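Pinmont Plateau Regional Mapping Group
Minutes of the Regular Meeting
1 February 2022
Held in the map room, Rothe county annex, and by telephone

Present: members for Sandent, Genetti and Rothe counties; the map editor; the groundwater member; the soils member; the recording secretary. The Pinmont township member joined by telephone during item 3. A quorum was declared.

1. Minutes of the previous meeting

Approved with one correction. Under the heading "Field checks," the road named as the north limit of the Genetti traverse should read "Quarry Road," and not "Old Quarry Road." The two roads meet but are not the same road, and the older one is closed to vehicles past the ford.

2. Agenda

The agenda was accepted as sent out. The item on place names was moved ahead of the item on print schedule at the request of the map editor.

3. East boundary of the Pinmont Plateau

The main business of the meeting was the line dividing the Pinmont Plateau from the Sandent Lowland on the revised regional map. The line on the current map follows the Sandent River from the Genetti county line south to the mouth of Rothe Creek. It was drawn for convenience and has been carried forward through each printing.

The map editor reviewed the problem. South of Genetti the river does not mark any change in bedrock. Cherty limestone of the plateau crosses to the east bank and makes up the low bluffs above the rail grade. The shale that floors the lowland does not appear at the surface until the ground drops off east of those bluffs. The strip left on the wrong side of the line is roughly 28 square miles in area, nearly all of it in Sandent County.

Three possible lines were laid on the table:

Line A. Keep the river.
Line B. Follow the mapped contact between limestone and shale.
Line C. Follow the 600-foot contour, with a short jog at Rothe Creek where the contour runs far up the valley.

The soils member stated that Line B agrees well with the break between stony upland soils and the deeper clay soils to the east, except near the rail grade, where fill hides the original surface. The groundwater member favored Line B for the same general reason. Springs are common along the limestone side and none are recorded on the shale side, other than a seep at the foot of a farm pond dam that should not be treated as a spring.

The Sandent County member noted that the contact is inferred in two reaches and is shown on the bedrock sheet with a dashed line. A regional boundary shown as a solid line would suggest a better grade of data than exists. The map editor replied that every regional boundary on the sheet is a solid line by convention and that the explanation block already states that boundaries are approximate. The Sandent County member asked that this statement be moved from the back of the sheet to the front. There was no objection.

Line C was discussed briefly. It is simple to draw and can be described in one sentence, but it leaves out the bluff tops at the north end and takes in a terrace of river gravel at the south end. No member spoke in support of it.

The Pinmont township member asked whether a change in the line would affect well permits. It would not. Permit areas are set by county and do not refer to the regional map. The group asked that this be stated plainly in the text sent with the new sheet, as the same question came up after the last revision.

Moved and seconded to adopt Line B, subject to field checks of the two inferred reaches. Carried. The Genetti County member abstained pending review of the well logs.

Action: Map editor to draft the revised line and send it to members before the next meeting.
Action: Genetti County member to compare the draft with the well logs on file.

4. Sinkhole and spring inventory

The groundwater member reported on the inventory in the Rothe uplands. Field sheets have been returned for all sections west of the highway. East of the highway, 4 sections remain, all of them under one ownership. Written permission for entry has been received, with the condition that gates be left as found and that no one enter during calving.

Closed depressions are being recorded in three classes: open sinkholes, soil-filled depressions, and depressions of unknown origin. Several members had found the third class overused. The groundwater member agreed that some of the entries are old stock ponds or prospect pits and can be sorted by checking them against the earlier aerial photographs. Prospect pits tend to have a spoil ring on the downhill side. Stock ponds have a dam. Neither test works where the ground has been plowed.

A question was raised on spring discharge. Values on the field sheets are a mixture of measured and estimated flows, and the column heading does not separate them. It was agreed to add a one-letter code after each value, M for measured and E for estimated, and to leave the value blank where the sheet does not say which was used.

The group discussed whether springs that flow only after storms belong in the main table. The Rothe County member considered them part of the same system and wanted them included. The map editor wanted a separate table, on the ground that the symbol on the sheet stands for year-round flow. Agreed: one table, with a column for wet-weather springs, and an open symbol on the map in place of the filled one.

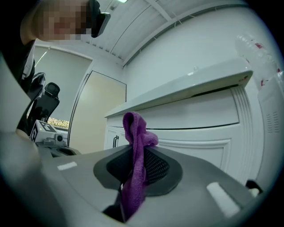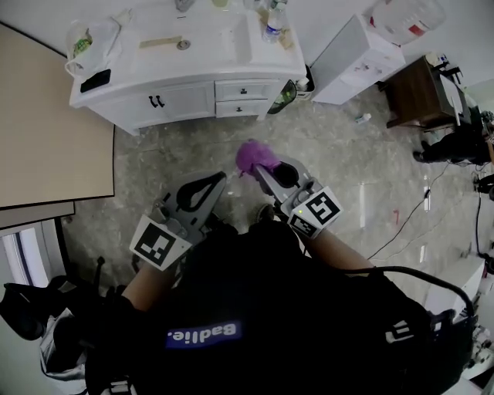
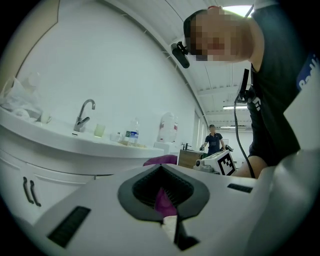
Hand-held grippers, three views. A white cabinet with dark handles is in all three views.

Action: Groundwater member to revise the column headings and send out a clean copy of the table.
Action: Rothe County member to arrange a date with the landowner for the remaining sections.

5. Relief and drainage text

The draft text for the plateau was read by section. Changes agreed:

Paragraph on relief. Replace "rugged" with "deeply cut." The uplands themselves are nearly level, and the steep ground is confined to the valley sides.

Paragraph on drainage. State that Rothe Creek loses water to its bed above the county road bridge and gains it again below the bluffs. The draft describes the creek as flowing all year along its full length. This is not correct in dry years.

Paragraph on chert. The statement that chert gravel "covers" the hilltops is too strong. Change to "is common on." The soils member will supply a sentence on the red clay that lies between the gravel and solid rock.

Paragraph on vegetation. Hold for review. The draft places the limit of oak and hickory woods at the old boundary, and will need to be checked against Line B before it is rewritten.

Paragraph on mining. Delete the last two sentences, which deal with the Genetti smelter and belong in the lowland chapter.

6. Place names

Two names on the base map do not agree with local use. The hill shown as "Pinmont Knob" is called "Pinmont Mound" on the county road map and on the sign at the trailhead. The stream shown as "Sandent Branch" has no sign and appears under two names in the deed records.

Agreed to keep both names as they stand on the base map and list the other forms in the index. Any change to the base map has to go through the state names office, and no member wished to file for one at this time.

7. Print schedule and format

The printer has asked for final files in a single layer order. The map editor will supply the order used on the previous sheet, with regional boundaries moved above the road layer. On the last printing, the boundary near Genetti was hidden under the highway for most of its length.

The sheet will be folded to 6 panels. The fold lines cross the explanation block as it is now placed, so the block will be shifted left to clear the fold. The bar scale will carry both miles and kilometers. A request for a shaded relief base was deferred; the test print was too dark for the soil symbols to be read.

8. Other business

The Sandent County member reported that the survey marker at the south end of the rail grade has been disturbed and should not be used for elevation control. The marker at the depot remains in good order.

The key to the flat files is to be returned to the annex desk at the end of each visit.

9. Next meeting

To be held in the same room on the first Tuesday of next month. The field check of the inferred reaches will be made before then if the creek can be crossed.

Meeting adjourned.

Respectfully submitted,
Recording Secretary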